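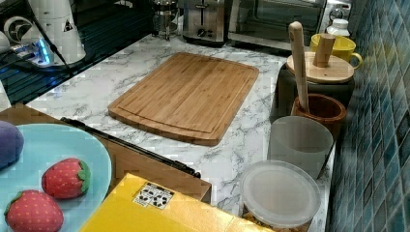 Cuisine partagée Vitale : point d'avancement, deuxième trimestre
À l'attention de Maeve Ó Briain, Fondation Dulura

1. Où nous en sommes

Le plan de travail est posé. Cette phrase figurait déjà au futur dans les deux rapports précédents, nous sommes donc heureux de la conjuguer au présent. Le décor marbre blanc à veines grises a été retenu après une consultation des usagers qui a produit 26 réponses, dont une demandait du vrai marbre et une autre un barbecue.

La crédence en mosaïque est terminée elle aussi. L'entreprise Groto avait prévu une semaine, elle en a pris deux. Le mélange de bleus et de sarcelle avait inquiété sur échantillon. Une fois au mur, il a fait taire les sceptiques, ou du moins ils nous écrivent moins.

2. Équipement

Nous avons conservé le petit électroménager encore vaillant : four de table et grille-pain en inox, cafetière à piston en verre. Le remplacement du tout aurait coûté environ 70 % de la ligne « matériel », et la cafetière à piston compte parmi les usagers des défenseurs avec lesquels nous préférons ne pas nous fâcher.
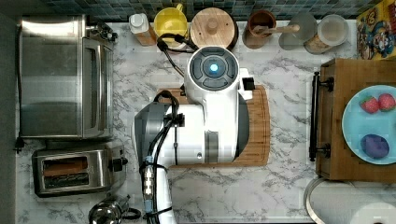
Le côté des appareils et la crédence en mosaïque, planche à découper en place.

Le rangement reste le chapitre délicat. La règle adoptée en janvier tient en une ligne : les contenants s'alignent contre la mosaïque, le milieu du plan reste à la planche. La boîte sombre à couvercle en bambou a trouvé sa place, la tasse jaune aussi, et le pot à ustensiles en céramique brune reçoit ce qui traînait auparavant dans un tiroir que l'on n'ouvrait qu'à deux mains. L'étiquetage des bocaux est commencé. Il avance au rythme des désaccords sur l'orthographe de « boulghour ».

3. Ateliers

Le coin dînette destiné aux plus jeunes a été lancé avec les fraises en tissu et une assiette bleu clair. Le principe est simple : pendant que les parents cuisinent, les enfants servent.

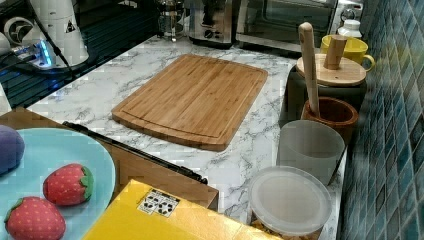
Les fraises ont du succès, au point que plusieurs adultes demandent à participer. Nous prévoyons une caisse fermée pour ranger la dînette entre deux séances, les cartons actuels n'ayant jamais été pensés pour cette carrière. La dépense est modeste et ne nécessite pas d'avenant.

4. Points de vigilance

La planche en bambou donne satisfaction. Sa rigole retient le jus des tomates, à condition de ne pas la pencher en allant vers l'évier, ce que nous avons rappelé par affichette. L'huilage sera inscrit au planning d'entretien.

Côté plan de travail, nous avons relevé un petit point sombre dans le décor, qui ressemble à un trou de vis. Le fournisseur, Zitex, penche pour une veine. Une veine ronde, donc. Sa visite est demandée et nous joindrons son avis au prochain rapport.

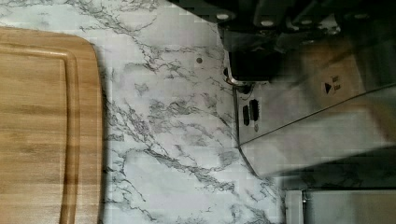

Angle arrondi de la planche, avec sa rigole, et veinage du plan de travail.

5. Suite

Restent à faire : la fin de l'étiquetage, la caisse pour la dînette, la réponse de Zitex et le règlement du solde de Groto, dont la facture est arrivée, elle, avec une semaine d'avance. Le calendrier général n'est pas modifié. Nous sollicitons votre accord pour reporter le reliquat de la ligne « crédence » sur la ligne « rangement ».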